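Shared workshop in Plindville builds its own robot hand

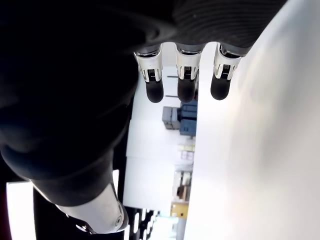 The hand at the Plindville workshop, with black fingertips and a small dark patch on each of the white finger segments in view.

A shared workshop in Plindville has put together a robot hand and arm and is now teaching it to pick up small household objects. The project, called Gusteo, began in March and is run by members in the evenings, mostly between seven and ten.

The hand was bought as a set of parts from Skov, a supplier in Gakport, and put together at the workshop. The parts cost 690 pounds, paid for out of members' fees and the sale of an old lathe. The arm came second-hand and needed new cabling before it would move at all.

Members say the wiring took longer than the mechanical work. The first loom was too short, so the fingers pulled tight whenever the wrist turned past a certain point. It was taken out and made again with more slack. A second fault, a connector that worked itself free, was cured with a different clip.

The control program was written at the workshop and runs on an ordinary desktop computer. An operator moves the arm by hand controller while the computer records the position of every joint. The same movements can then be played back, or used later to train the arm to work by itself. So far 84 recordings have been kept. A good many more were thrown away in the first weeks, when the arm was still drifting slightly between runs.

Gusteo can close its fingers on a sponge, a plastic cup or a tennis ball and hold on for up to 2 minutes before the motors have to rest. Thin things are harder. Coins and paper are beyond it for now, and a teaspoon works only if the handle is raised off the table.

The next job is a softer grip. At present the fingers close at one speed, which is fine for a ball but flattens a paper cup – the group has been through a packet of them. After that, members want to add a second arm so that one can hold a jar while the other turns the lid.

The workshop will show the arm at its next open evening, starting at 7.30pm. Entry is free and visitors can try the controls, though under-twelves will need an adult with them. Wiring diagrams and the parts list are kept in a folder by the door and may be copied.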